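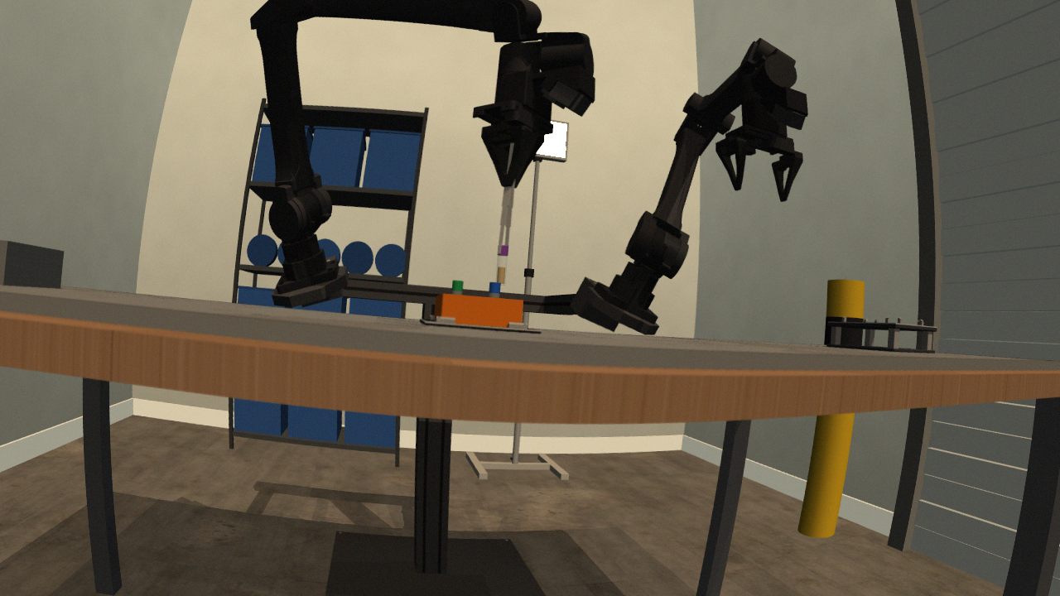

Setting Up Your Caswood Wall Shelf

Before you start

I put mine up in an evening, and you can too! Clear the floor first -- those little screws love to roll off.

1. Find your studs and mark them in pencil.

2. Hold the rail up level and mark the holes. My rail was the 600 mm one, so I used 3 screws. 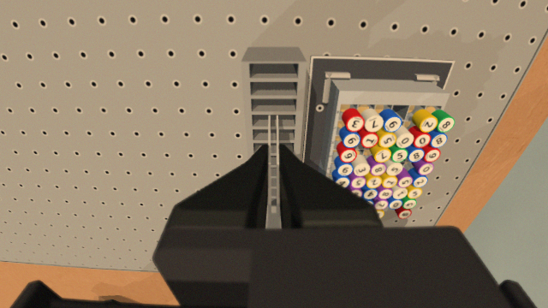
3. Drive the screws in by hand until snug (I cracked a bracket once with the drill, so go easy).

Caution: Don't hang anything on the rail until every screw is in.

Fitting the shelf

4. Hook the back edge over the rail, then push down till it clicks. It takes more of a shove than you'd think.

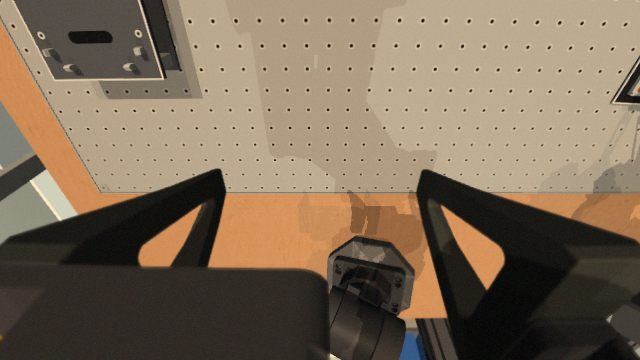
If it won't click, lift it off and check for paint in the groove -- I scraped mine out with a toothpick. Then put the end caps on.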